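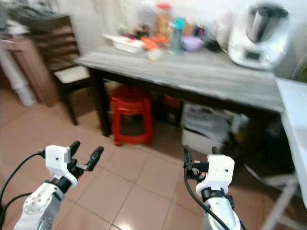

Hollow tiles after one heating season

schacko
Posted 03/04/2025
Ground floor slab, large square porcelain tile, thinset over concrete. Tapped the whole floor with a steel ball and marked every tile that sounded hollow. Out of 100 tiles, 17 are hollow, nearly all in the two rows by the south wall. No cracked grout yet. Is injection worth trying, or do I pull them?
Satish Chacko

gritline
How is the hollow area spread within each tile? Corners only usually means poor coverage at the edges. A full hollow means the thinset skinned over before the tile went down.

schacko
Mostly full. Installer used Parnier standard set, 1/2 inch notch, no back buttering that I know of.

mudbed82
Pull them. Injection fills the void but doesn't bond to skinned thinset. I did 20 tiles that way with Brirnis low-viscosity epoxy and most were hollow again by January.

gritline
Disagree. Your slab was moving, you said so in the other thread. On a stable slab an injected tile can stay down for years. The epoxy only has to carry compression.

mudbed82
He has a south wall with full sun on it. That is shear, and compression strength won't help.

gritline
Then the first question is the perimeter joint. Is there a gap under the baseboard?

schacko
Took a section off. Grouted tight to the wall, full length.

gritline
Cut that out before you do anything else. 1/4 inch, down to the slab, fill with silicone. Then tap again in a month.

mudbed82
Agree on the joint. Still pulling them if it was my floor.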